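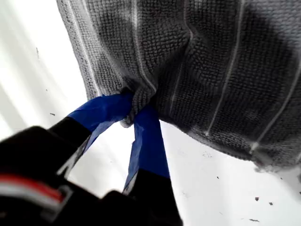

4.2 What the soil depth did, and what the plot holders did with it

I'll start with the soil, as it was the thing I worried about most before we got going. The beds on the Fokero roof were built to two depths, and I had expected the shallow ones to be a sorry sight by midsummer. Gergely Vörös, who drew up the planting side of the study with me, had a bit more faith. He thought people would simply grow different things in them, and he was closer to the mark than I was.

We had 86 plots in the study. Of these, 65 were still being worked by the same household at the end of the second season, and those are the ones I use in this section unless I say otherwise. The rest had changed hands at least once, which makes a mess of the diaries (you can't really compare a bed of someone's carefully thinned carrots with whatever the next person found underneath them). Marloes Martens went through all the diaries and matched them to plots, a job I wouldn't wish on anyone with weaker eyesight.

The deep beds got tomatoes, beans, courgettes and a surprising amount of rhubarb. The shallow ones started out with much the same list in April of the first year, and then the lists drifted apart. By the second spring the shallow beds were mostly salad leaves, chives, thyme and strawberries. We never told anyone to switch! The diaries are full of small grumbles about beans flopping over in the wind, and a few pages later the same person is writing quite happily about thyme. I found this the most cheering part of the whole study, though I admit it's hard to put in a table.

Water is where the two depths really parted company. A shallow bed in full sun needed a can in the morning and another at teatime through the hot spell, and several of our gardeners worked shifts that made this impossible. The Skilel drip lines were meant to sort this out. They did so on the east side, where the pressure was decent, and much less well on the west side, where the last few beds on each run got a dribble. Tudor Coman re-laid the western runs between seasons with fewer beds per line, and the complaints in the diaries dropped off after that. I would love to claim this as a finding, but the second summer was also a wetter one, so please treat it as a hint.

Figure 3. Gripper holding a gray cloth.
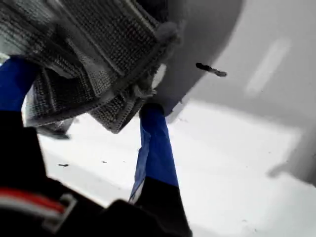 Wind deserves more room than I gave it in our plan. On the ground you can usually find a hedge or a shed to hide behind, and on a roof there is only the parapet, which shelters the beds next to it and does rather little for those in the middle. Irén Pap had suggested low woven screens from the start. I put her off on grounds of cost, and then came back to her a year later with my tail between my legs. We tried the screens on 14 of the middle plots. The plants behind them stood up better in every diary we have from those plots, and people also stayed longer of an evening, as they could sit down without having their hats blown off. One household asked to keep theirs when the trial ended, and we let them.

A word on how we weighed the harvest, as reviewers of an earlier draft quite rightly asked. Each household used the shared kitchen scales by the stair door and wrote the figure in the diary. We know this misses a lot. Strawberries in particular seem to have been eaten on the spot, and herbs were picked by the pinch. Seven households kept no weights at all but wrote lovely long notes, and I have used those for the planting lists and left them out of the harvest totals. Arben Ristić ran the totals in Statex both with and without the patchiest diaries, and the gap between deep and shallow beds stayed put either way, with the deep beds ahead by weight.

Weight does flatter courgettes, of course. When we asked the plot holders whether they wanted to carry on for a third season, those with shallow beds were just as keen as those with deep ones, and several said they liked having something small enough to finish weeding before supper. I come back to those answers in Section 5, together with the question of who took over the plots that changed hands.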